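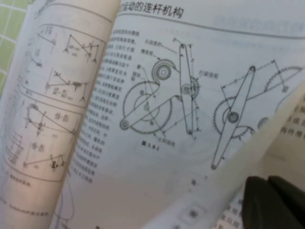
Linkage drawings on the left page, a large geared one on the right. The heading has to do with linkage mechanisms.

Home | News | Town | Schools | Letters | Archive

Most-asked-for book in Clestgate is one few can read

August 28, 2020

Print this story | E-mail this story

CLESTGATE – The Younis Reading Room has best sellers, cookbooks and a shelf of mysteries that smells faintly of somebody's basement. What its patrons want this summer is a Chinese-language book about bars, cranks and gears.

The book came in with a box of secondhand engineering titles from Prelwood, bought as a lot for $60. The reading room wanted the box for two repair manuals. The manuals have been borrowed once between them. The mechanism book has a waiting list of 40, a number the room usually sees only when a diet comes out.

Very little on the list can be blamed on fluency. The room's own sign-up sheet asks borrowers whether they read Chinese, and 9 of them checked the box. The rest are apparently content to follow the pictures, and there are plenty of those. Page after page is given over to line drawings of linkages, the jointed bars that turn one kind of motion into another. They work in windshield wipers, folding chairs and the better sort of pop-up book. Some of the drawings also trace the path a point on the mechanism would follow, and those have become the local favorites. People who would not cross the street for a graph have been seen tilting their heads at a curve for several minutes.

The book stays in the building for now. A two-week loan would have put the last name on the list well into next year, so the room switched to sittings of half an hour at the table, by appointment. Patrons may bring tracing paper and a pencil. Pens are out, as are coffee, compasses with a sharp point and, after a discussion in July, modeling clay.

The half hour is generous or stingy depending on the page. A plain four-bar linkage can be traced in the time it takes to find your glasses. Anything with gears in it tends to run over, and the next appointment tends to stand close by and breathe.

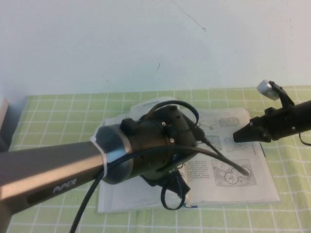
Do you need to read Chinese to get something out of a book like this?

A fair amount comes through from the drawings alone, if you look for the fixed pivots first and work outward to the moving bars. The text tells you how each curve is obtained, so a reader who has the language will get more, and faster.

Cardboard has been the other story of the season. The Cludon craft store two doors down reports that it sold out of brass paper fasteners twice in August and has moved them up next to the register, where the gum used to be. Patrons cut bars from cereal boxes, pin them at the joints and bring them back to the reading room to show how nicely they go around. A few do go around. Others go halfway and stop with a small, final click, usually in front of company.

The room has cleared a windowsill for the ones that work. As of this week it holds 8, among them a walking leg made of paint stirrers and a crank device that draws a lopsided egg. The maker of the egg says it is supposed to be an ellipse. The label on the windowsill says "egg."

A translation of the captions is in progress, with readers of Chinese on the list taking a few figures each during their sittings. The work is slower than hoped. Technical terms have caused some back and forth, and one figure has so far been given up to three English names, all of them defended in pencil on the same sheet.
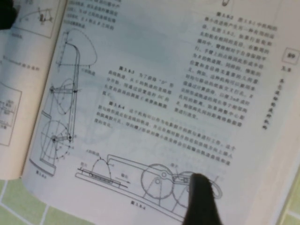
A figure with a teardrop-shaped curve at the top and a spoked wheel near the bottom, and a short paragraph of text beside it.

The reading room expects to finish the waiting list in December and will decide then whether to let the book go home with people. A second copy has been looked into. The Prelwood seller did not have one, but offered another box, contents unlisted, at the same price. The reading room is thinking it over and has measured the shelf.

Sittings can be booked at the front desk. The two repair manuals are available right away.

Filed under: Around Clestgate > Books & Hobbies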